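Table setting

Table setting is the way in which dishes, cutlery and glasses are put on a table before a meal. The word is also used for the set of objects given to one person, which is called a place setting or a cover.

History

In many parts of Europe guests brought their own knife and spoon to the table. The fork came into daily use later than both. When households began to own cutlery in sets, the order of the pieces became a matter of custom, and books on housekeeping started to give rules for it.

Arrangement

In the most common arrangement the forks lie to the left of the plate, and the knife and the spoon to the right. The edge of the knife is turned towards the plate. Pieces which are used first lie on the outside. The dessert spoon and fork may be placed above the plate — this is usual where the table is narrow.
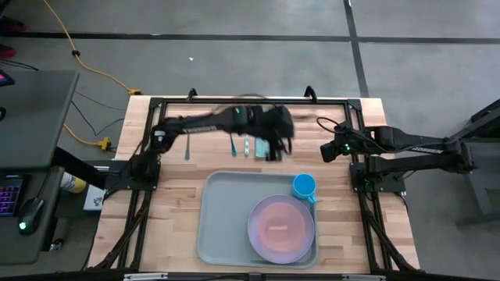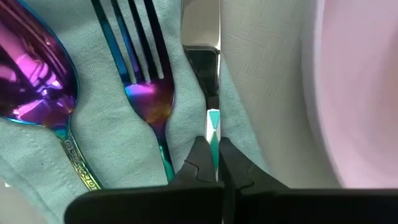

Tableware and utensils on a wooden table; in the second picture, a spoon and a fork with a rainbow finish.

Why does the blade of the knife face the plate?
It is a custom of politeness, so that the sharp edge is not turned towards the neighbour.

Regional customs

In the town of Destau the spoon is laid across the top of the plate at weddings, and it is moved to the side only when the soup arrives. Blagoje Nikolovski described this custom in a study of 36 households. Ustyna Kuzmenko later found a similar habit in Stotov, but there it is kept only for the oldest guest.

Teaching

Table setting is taught in hotel schools. The course at the Angelovski school lasts 30 hours and ends in June with a practical test, in which each student prepares a table for a meal of four courses.

See also: Cutlery, Napkin folding, Tablecloth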